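Section 7: Submitting a single for release

This section explains how an artist, band or label representative submits a single to Osta for distribution to radio stations and streaming services. It applies to accounts held in the United Kingdom and Ireland. Accounts opened through the Surkalville office should also read Section 9, as the rules on territory differ.

Before you begin

You will need the following:

The finished master as a WAV file, 24-bit. MP3 files are not accepted.
The cover artwork as a square JPEG or PNG.
The full legal name of every songwriter, with each writer's share of the song.
The recording code (ISRC), if one has already been issued.
A release date at least 31 days ahead of the day on which you submit.

Note: If you do not have an ISRC, leave the field blank. Osta will issue one when the submission is approved. Do not reuse a code from an earlier mix, a radio edit or a live version. Each of these counts as a separate recording.

7.1 Creating the release

1. Sign in and select Releases from the menu on the left.
2. Select New release, then Single. A single may hold up to three tracks. For four tracks or more, select EP and follow Section 8.
3. Enter the title exactly as it should appear in shops. Do not type the title in capitals unless the capitals form part of the name.
4. Enter the main artist. Guest performers are added separately in step 6 and must not be typed into the title field.
5. Choose a main genre and, if you wish, a second genre.
6. Select Add contributor for each guest, producer and remixer, and choose the correct role from the list.
7. Select Save draft. The draft is kept for 159 days from the last change and is then deleted.

Caution: Changing the main artist after the release has been approved will create a new artist page on most services. Play counts and followers will not move across. Check the spelling before you continue.

7.2 Uploading audio and artwork

1. Open the draft and select Audio.
2. Select Upload and choose the master file. Keep the page open until the bar turns green.
3. Play the track from start to finish using the built-in player. Listen for clicks, missing seconds at the beginning and silence at the end.
4. If the words of the song are unsuitable for daytime radio, tick Explicit. You may then add a clean version as a second track.
5. Select Artwork and upload the cover.

Artwork must not carry web addresses, prices, release dates or the logos of other companies. The artist name and title may be left off the cover, but if they are shown they must match the details entered in 7.1.
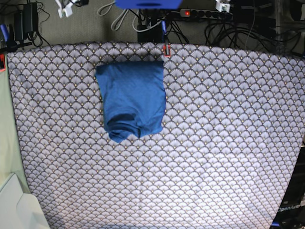
Page 18

7.3 Sending the single to radio

Radio delivery is handled through the Puleo service, which is included in the Standard and Label plans. Holders of the Basic plan may buy it for one release at a time.

1. Select Promotion, then Radio.
2. Enter the date on which stations may begin to play the single. This may be earlier than the date on which it goes on sale.
3. Write a short note for programme makers. Give the sound of the record, where the artist is based and any tour dates already announced.
4. Choose the station groups you wish to reach: national, regional, community or student.
5. Select Preview to read the page as a station will receive it.
6. Select Send for checking.

Note: Delivery makes the track available to stations. It does not guarantee airplay, and Osta cannot supply the names of staff who have listened to it.

Caution: Once the page has been sent to stations it cannot be recalled. If the wrong version has been sent, contact the helpdesk before 4 pm on the same day so that the download can be switched off.

7.4 Approval and common reasons for refusal

Submissions are checked in the order in which they arrive. The status is shown beside the release as Waiting, Returned or Approved. Allow additional time in November and December.

A returned submission will carry a code:

R1 Artwork is blurred, stretched or not square.
R2 Writer shares do not add up to 100 per cent.
R3 The recording contains a sample for which no licence has been supplied.
R4 The track is a cover version and has been entered as an original work.
R5 The release date is too close.

Correct the item named and select Resubmit. There is no charge for a second check.

Accounts moved from the former Espinoza catalogue will see older releases marked Archive. These can be viewed but not edited. To change an archived release, complete Form C in Appendix 2 and send it to the helpdesk with proof that you hold the rights.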